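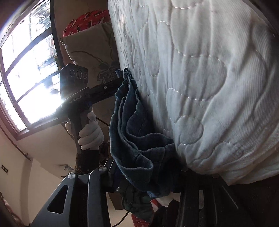 Zondale to Hold Open Day on Household Robot Training

29 January 2021 — Zondale will open its Dinorine site to visitors in October for a day of demonstrations on how robots learn housework. Guests can watch operators handle towels and bedding with hand-held grippers, then try the tools themselves.

"Cloth is hard for a robot because it never falls the same way twice," said Clyde Kincaid, who runs the site. "People should come and see how slow the work is."

The day is organized with Ruiz-Ortega. There will be three sessions, each lasting 17 minutes — places are limited to seven people per session. Admission is free. To book, contact the Zondale visitor desk.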